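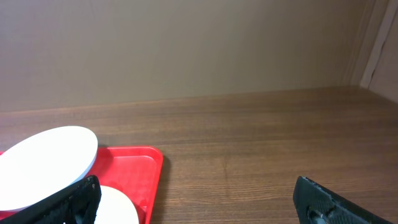

Red tray and white disc on the tabletop

Jurnholm launch archive: read me first

Version of 2 Nov 2018, maintained by Shazia Cheema

The archive holds the text of press releases about watch and jewellery launches, with a small table of facts drawn from each one. It was put together at Studia for people who study how luxury goods are announced, and for anyone who needs clean trade text to test a search tool on.

What is in it

releases/ – 55 press releases, one plain text file each
facts.csv – one row per release
notes.txt – odd cases and open queries

Most of the releases come from two houses, Thoroddsen and Zondetti. Thoroddsen accounts for 30 of them. The rest were issued by shops and event firms that worked with one or the other.

Columns in facts.csv

id – matches the file name
issuer – the firm that sent the release
partner – the other firm named, if any
edition – size of a limited edition, blank if not stated
venue – as printed, spelling left alone
lang – en or fr

How the text was prepared

Line-end hyphens were joined by hand in 40 files. The others came as clean text and were left as they were. Contact blocks at the foot of each release, with phone numbers and email addresses, have been removed. Quotations are kept in full – including the very long ones.

Known problems

Prices are given in mixed currencies and have not been converted. Release 2 is missing its last paragraph. Some Zondetti releases from June use "boutique" and "salon" for the same shop, so don't group by venue without checking notes.txt first.

Use

Free for teaching and research. Please name the archive and the version date. Corrections go to Shazia Cheema at Studia, with the id of the release in the subject line.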